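SPORT AND COMMUNITY DEVELOPMENT
Unit 5 handout: Monitoring attendance in mixed-team programs

Read before the seminar. Bring your own worked copy of the Cusley exercise.

1. What is being measured

A community sport program usually reports three things: enrollment, attendance and retention. They are often confused.

Enrollment is the number of people who have signed up.
Attendance is the number present at a given session.
Retention is the share of those present in the first month who are still coming in the last.

A program can have high enrollment and poor retention. Funders tend to ask for the first figure, and coaches care about the last. A monitoring plan should state at the outset which one each table refers to.

2. The Cusley case

The Cusley league ran mixed teams of handball players drawn from two neighborhoods with separate schools and little daily contact. It enrolled 1062 players against a target of 1000. Squads were capped at 20, with places divided evenly between the neighborhoods at sign-up.

The even split held on paper. Session registers told another story: by February several squads were training with players from one side only, while the other half stayed on the list. The final report gave the enrollment total and left out the registers. 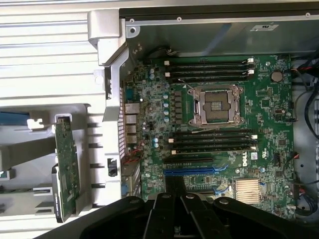 Eusebio Bedoya objected in a written response that the registers were too patchy to publish. In his view a bad attendance table does more harm than a missing one, as readers will treat blank rows as absences. He would have reported enrollment alone and said so plainly in the method section.

Consider both positions. The usual compromise is to publish the registers with the share of missing sessions shown next to each squad.

3. Register design

A usable register records:

- date and start time of the session
- squad code
- each player's number (no names on the shared copy)
- present, absent or excused
- initials of the coach

Mark absences as they happen. A blank cell should mean only that no record was taken. Late arrivals count as present if they join before the second half of the session. Visiting players go on a separate line and are left out of the retention figure.

4. Contact between groups

Attendance says nothing about contact. Two groups may attend every week and still warm up, drink and travel apart. The Medine project dealt with this by adding a short observation sheet, filled in at three fixed points: arrival, first break, departure. The observer notes whether players are standing in mixed or separate groups. No names are taken, and no attempt is made to record what is said.

The sheet is crude - it treats two players standing side by side in silence as contact - but it can be repeated by different observers with fair agreement after about 40 minutes of training.

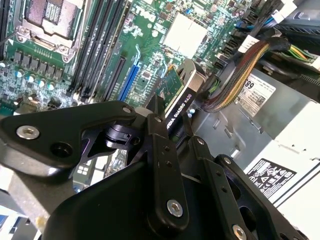 Chaiwat Srithong asked whether departure should be scored at all, given that players at Medine left on buses routed by neighborhood. The point is a fair one. Where transport forces separation, drop the departure score and note the change on the sheet. Do not replace it with a different time point midway through a season.

5. Tasks for the seminar

Rewrite the Cusley results paragraph in no more than six sentences, using all three measures from section 1. State what is unknown.

Draft an observation sheet for a sport other than handball. Choose your fixed points and defend them.

Compare the Medine sheet with the player diary used in the Gündoğdu program (reader, chapter 4). Which would you expect to suffer more from missing data over a full season?

Submit the first two tasks on one page each. The third is for discussion only.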